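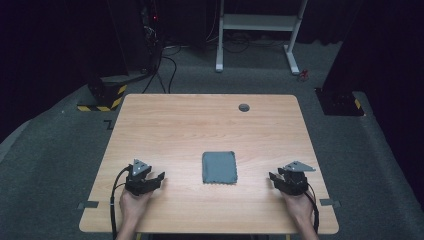 Weekly check, cloth folding cell, September 19, 2022

Cables – OK. Both leads have slack at the wrist. I'd still like the floor ones tidied, they're a proper tangle behind the stand!

Hazard tape on the pedestals – OK.

Mount plates – screws nipped up, both sides.

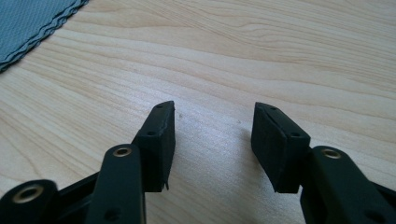
Clonda Handling Team

Finger pads – see comment. The left one has a thin flap sticking out at the bottom and a few scuffs, so I've asked for a spare pair from Plitus (the last ones went on in April).

Linkage eyelets – OK, nice and bright.

Next check at 168 hours.

Funmilayo Ojo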